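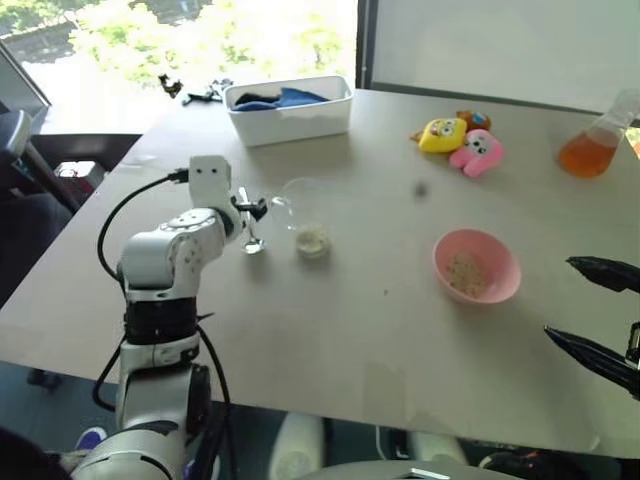 The Closing of the Air

The notice came up at ten past four, while I was eating a sandwich. One line. Plimard airspace closed to all Prandus registered aircraft, effective now, until further notice. No reason given. I read it twice and put the sandwich down on the printer.

There was one in the air. Of course there was. Prandus 1,079, the afternoon service out of Zamora, two hours late leaving and full of people going home for the August holiday. Twelve minutes from the line.

I rang the ministry. Engaged. Rang again. A man picked up, said yes, it was signed, it was real, and was I not reading my messages. I said there's a plane. He said which plane. I told him. He said oh.

Then nothing, just him breathing, and somebody behind him running a tap.

"Can't it turn round?" he said.

It could turn round. Fuel for that, just about, if Zamora would have it, and Zamora had thunder sitting right over the runway and had been holding everyone off for half an hour. I told him this. He asked me to spell Zamora.

Eleven minutes. Ten.

The other desks had gone quiet. Not looking at me, all of them very busy with their pens. I'd have done the same.

I called the aircraft. Told her the airspace ahead was closed to her. A woman's voice, flat, tired, a bit hoarse.

"Say again?"

I said again.

"Closed since when?"

"Since four minutes ago."

A long gap. Static. I thought of the cabin, the trays going up, some child being told ten more minutes, look out of the window, you can see our river. My own mother lives on that river, on the Prandus side. I hadn't thought about her all day and now I couldn't stop. She'd have the radio on. She'd be shelling peas and telling the radio it was wrong.

"Pratitville is the only place I can get into," the pilot said. "You know that."

I did know that. Pratitville was on our side by twenty miles.

Back to the man on the phone. He'd gone to ask someone. I held the reciever against my shoulder until my neck hurt. When he came back he said the minister was in a car. He said the minister's view was that the order was the order, but that he, the man, had not heard me say anything about fuel. Had I said anything about fuel?

"I said it first thing."

"Then perhaps she should say it. On the radio. In the proper words."

So I called her again. I asked how she was for fuel. Very slowly, like asking a child whether it might possibly have a tummy ache. She was quick, I'll give her that. She said the proper words.

"Cleared direct Pratitville," I said. My hand was shaking so I sat on it.

She crossed the line at twenty-five past four. A little green mark going over a little grey one. No sound, no bell. I watched it all the way down and then it was off my screen and somebody elses.

They'd met it with lorries, I heard later. Soldiers on the grass. The passengers kept in their seats until dark, then walked to a shed and given soup. By nine both governments had put out a statement and in neither one was there any mention of fuel. Ours said violation. Theirs said trap.

I was asked to write down what happened. I put the date, 15th July, and the flight number, and then I sat there. The sandwich was still on the printer. I rang my mother, and it rang and rang, and then a recorded voice said that calls to Prandus were not being connected at this time.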